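4. Setting Up Small Groups in Etlow

Use this section after you have entered your households (section 3). Groups in Etlow cover home Bible studies, prayer meetings, choirs, Sunday school classes and serving teams. You need the Editor role or higher.

4.1 Create a group

1. Open People, then Groups, and click New Group.
2. Type a name. Members will see it on the sign-up page, so use the one they already know, such as "Drumivside Home Group".
3. Pick a type. The type decides which fields appear next and can't be changed once the group is saved.
4. Choose a leader from the member list. A leader must have an e-mail address on file.
5. Enter the meeting place and time. For a group that meets in a private home, check Hide Street Address. Only accepted members will then see it.
6. Set the size limit. The default is 30. Leave the box blank for no limit.
7. Click Save. The group stays in draft until you publish it.

Note: Group descriptions can hold up to 4000 characters. Text pasted from a newsletter often brings old formatting with it - use Paste as Plain Text.

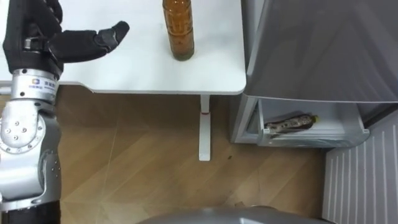
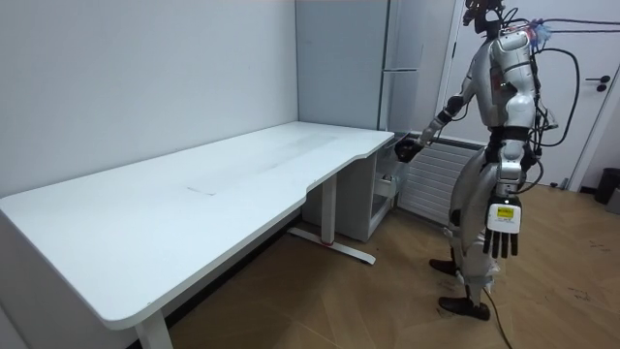
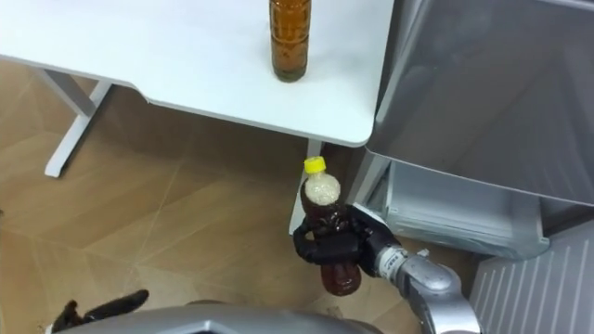 4.2 Add members

1. Open the group and click the Members tab.
2. Click Add, then start typing a last name. Results appear after three letters.
3. Select each person and click Add to Group.
4. To bring in a whole household, click the house icon next to any family member. Children under the age set in section 2.6 are left out unless the group type is Class.
5. Click Send Welcome if you want new members to get the welcome e-mail. It goes out once per person.

Caution: Removing a member also removes that person's attendance history for the group. To keep the history, set the member to Inactive.

4.3 Record attendance

1. The leader gets a link by e-mail an hour after the meeting starts.
2. Check the box next to each person who came. Visitors go in the line at the bottom, first and last name.
3. Add prayer requests if the group has agreed to share them. Requests marked Private go to the pastor only.
4. Click Submit. The leader can correct the sheet for six days. After that, an Editor has to do it.

Note: If a meeting was called off, click Did Not Meet. A blank sheet counts as zero present and will pull down the yearly average.

4.4 Publish the group

1. Return to Groups and check the box beside the draft.
2. Click Publish. The group appears on the sign-up page within a few minutes.
3. Open the sign-up page in a private browser window and confirm that no home address is showing.

If the Publish button is gray, the group has no leader or no meeting time. Error 754 means two groups share the same name.

Section last revised 08/01/2021 by Viorica Grgić.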